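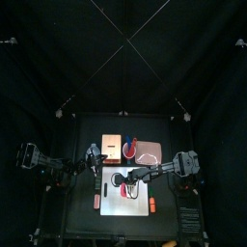
The Long Way to Plikbridge

Liam Horrocks gave up his car four years ago and has been walking to places ever since. His latest trip, a 300-mile route from Donosbridge to Plikbridge, took him 14 days last May. He carried a tent, a small stove and one change of clothes.

Horrocks, a school bus mechanic, planned the route at his kitchen table over a winter. Most of it follows old farm roads and a disused rail line. "I wanted to sleep outside every night," he says. "I managed all but 2." Those nights were spent at a motel in Brosby, where heavy rain had closed the path along the river.

The hardest stretch came on day nine, on the climb over Gosling Pass. The pass tops out at 2,421 feet - modest by mountain standards, but the trail gains most of that height in a single morning. Horrocks started before sunrise and ate lunch at the top in a strong wind.

His feet held up better than he expected. He changed socks at noon every day and taped his heels each morning. His knees were another matter, and he bought a pair of trekking poles in Brosby on the way down.

The whole trip cost him less than a week at the beach, with food the biggest expense. Towns are far apart after Gosling, and the small stores along the way charge what they like.

He plans to walk the route again in the other direction, this time with his sister. She has asked for more motels - he is still thinking it over.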